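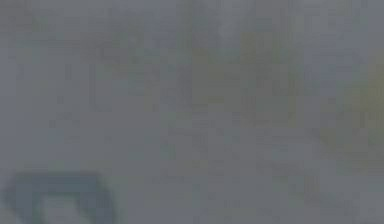 Inicio Carreras Material Crónicas Calendario Contacto

Visita a la fábrica de Zudham en Stalladau

24 de febrero de 2023

Tiempo de lectura: 6 minutos

El club lleva años comprando zapatillas de Zudham para la gente que corre por monte, y en diciembre nos llegó la invitación para la jornada de puertas abiertas de la fábrica. Nos apuntamos 18 socios. El viaje se hizo en autobús, con salida desde el aparcamiento del polideportivo, y la mayoría durmió hasta el puerto. Yo no, porque me tocó al lado de Osaze Fashola, que estaba preparando la ultra de Ralton y quería repasar conmigo los avituallamientos uno por uno.

Stalladau es un pueblo largo, pegado al río, con una calle principal y las naves al final. La de Zudham es la última antes de que empiece la pista forestal. Desde la puerta se ve el comienzo del sendero donde prueban las zapatillas, que luego recorrimos.

Nos recibió Dalia Chraibi, responsable de producción. Repartió unas acreditaciones de cartón y unos tapones para los oídos, y dividió el grupo en 2. A los que íbamos con ella nos tocó empezar por el corte y acabar en el sendero. El otro grupo lo hizo al revés y llegó a la comida con las piernas llenas de barro.

El corte

La sala de corte es la más ruidosa. El tejido de la parte superior llega en rollos y se corta con troqueles, una talla detrás de otra. Chraibi explicó que la malla de monte es más cerrada que la de asfalto para que no entre arenilla, y que a cambio tarda más en secar. Alguien preguntó si no se podían tener las dos cosas. Contestó que llevan tiempo con eso y que de momento prefieren que no entre arena.

Los recortes se guardan por colores en unas jaulas al fondo. Una parte se tritura para relleno de las lengüetas. El resto, según dijo, se lo lleva un gestor, y le gustaría que fuera menos.

La costura y el montado

En costura trabaja gente con mucho oficio. Graziella Messina lleva cosiendo punteras desde que la fábrica hacía botas de trabajo, antes de dedicarse al deporte, y nos dejó ver de cerca cómo remata el refuerzo. Es la pieza que se me despega siempre a mí, así que pregunté. Me dijo que la culpa suele ser del radiador: la gente vuelve con las zapatillas empapadas, las pone encima a secar y el adhesivo se reblandece. Recomienda papel de periódico dentro, cambiarlo a las pocas horas y dejarlas a la sombra. Tomamos nota varios.

El montado consiste en tensar la parte superior sobre la horma y pegarla a la suela intermedia. Las hormas son de plástico, y hay una pared entera de ellas ordenadas por talla y anchura. Zudham trabaja con dos anchuras en casi toda la gama. La ancha se vende más de lo que pensaban cuando la sacaron, sobre todo entre los que hacen distancias largas y acaban con el pie hinchado.

Las suelas

Para mí fue lo más interesante. Los tacos de la suela se moldean con calor y presión, y la mezcla de caucho cambia según el modelo. La Ko, que es la que usamos casi todos en el club para terreno húmedo, lleva un compuesto blando que agarra bien en roca mojada y se gasta rápido en pista. Po-yen Cheung, que se encarga de los ensayos, tenía varias suelas devueltas por corredores puestas sobre una mesa. Las mira antes de cambiar cualquier cosa en un molde. Por el desgaste sabe quién baja frenando con el talón, y a Osaze se lo adivinó a la primera cuando le enseñó las suyas.

Le preguntamos cuánto duran. No quiso dar una cifra de catálogo. Dijo que unas Ko usadas solo en monte blando pueden pasar bastante más allá de los kilómetros que la gente les supone, y que usadas por asfalto para llegar al monte se quedan sin tacos delanteros en una temporada. Yo vivo a un buen trecho del primer sendero y hago justo eso. Voy a probar a llevarlas en la mochila.

También vimos la prueba de flexión, donde una zapatilla se dobla una y otra vez hasta que aparece la primera grieta, y la de adherencia, que se hace sobre una losa de pizarra del propio monte de Stalladau. Cheung la cambia cuando se pule.

El sendero de pruebas

El recorrido sale por la puerta trasera y tiene 300 metros de desnivel hasta la caseta de arriba. Nos dejaron zapatillas de prueba a quienes las pedimos. Yo me puse la Ko nueva, que sale en otoño, un número por encima del mío porque del mío no quedaban. La subida empieza por pista, sigue por un hayedo con mucha raíz y termina en una ladera de hierba bastante tiesa. No era una carrera, aunque en la hierba Osaze y dos más dejaron de hablar y se vio que sí lo era un poco.

Arriba hacía viento y no paramos mucho. Se ve todo el valle hasta Ralton, con el cordal por donde va la ultra. Dymphna Mulligan, que la ha terminado varias veces y venía en nuestro grupo, nos fue señalando el collado donde ponen el control nocturno y la bajada donde se retira más gente. Según ella el problema no es la pendiente, es que se llega allí sin haber cenado.

La bajada se hace por otro lado, por un barranco de piedra suelta y con un par de pasos de roca lisa. La zapatilla nueva agarra más que la mía en la roca, eso lo noté desde el primer apoyo. En la piedra suelta no aprecié diferencia. El talón me pareció más alto, y no me gustó – puede que fuera cosa del número de más. Se lo dije a Cheung al devolverlas y lo apuntó en una libreta junto con la talla y el peso.

Comida y preguntas

Comimos en el comedor de la fábrica: lentejas, queso del valle y naranjas. Después hubo un rato de preguntas con Chraibi. Salió el tema del precio, como era de esperar. Explicó que el caucho ha subido y que mantener la costura en Stalladau cuesta dinero, y no prometió nada. Salió también el de las reparaciones. Desde este año aceptan zapatillas para cambiar la suela si la parte superior está entera, con un plazo de 10 semanas. A mí me parece mucho si solo se tiene un par. Mulligan mandó las suyas el otoño pasado, dentro de la prueba que hicieron con unos pocos clientes, y está contenta, aunque dice que el primer día las notó más duras.

Otra pregunta fue por qué no hacen tallas infantiles de monte. La respuesta es que los moldes son caros y los niños cambian de número antes de gastarlas. En la escuela del club corren con zapatillas de fútbol sala y no pasa nada, pero en las bajadas con barro se nota. Quedaron en estudiar un pedido conjunto de varios clubes si se juntaba suficiente gente. Si os interesa, hablad con Osaze, que se ha ofrecido a llevar la lista.

Hay una tienda pequeña a la salida con restos de temporada y pares con taras. Las taras son casi todas de color o de pegamento a la vista. Conviene ir con la talla sabida y mirar bien los dos pies, porque no admiten cambios. Yo compré unas Ko de la temporada pasada con una mancha en la lengüeta.

Datos prácticos

La jornada se repite todos los años, con inscripción por correo a la fábrica. La visita dura toda la mañana y el sendero es opcional, con alternativa de quedarse en la sala de ensayos. Hay que llevar calzado cerrado para entrar en las naves, y calcetines de recambio para después. En coche, el último tramo desde Ralton estaba en obras y con un semáforo largo. En las naves no se pueden hacer fotos de los moldes, en el resto sí.

A la vuelta paramos en el puerto a tomar café y llegamos al polideportivo ya de noche. Alguien se dejó en el autobús una chaqueta cortavientos verde, talla M. Está en la taquilla del club.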